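Home | Kitchen | Workshop | Garage | Ask Us

Filed under: Gadgets We Doubt

Kastari says you can teach its arm a chore by remote control in 18 tries. I'd plan on 40. Practice in the simulator first – mistakes are free there.
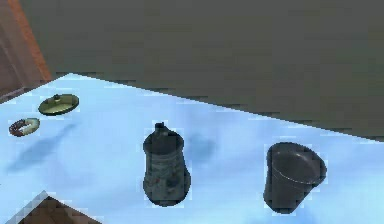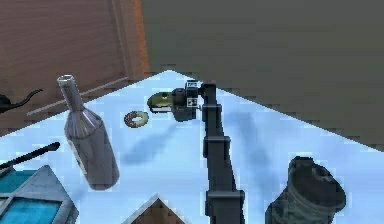

Simulator views: pitcher and cup in the first, arm holding something green in the second.

Go slow, and redo any sloppy grab.

Comments

Senad Softić: Took me 17. Still drops lids.

pustden_fan: $2,000 to move a donut?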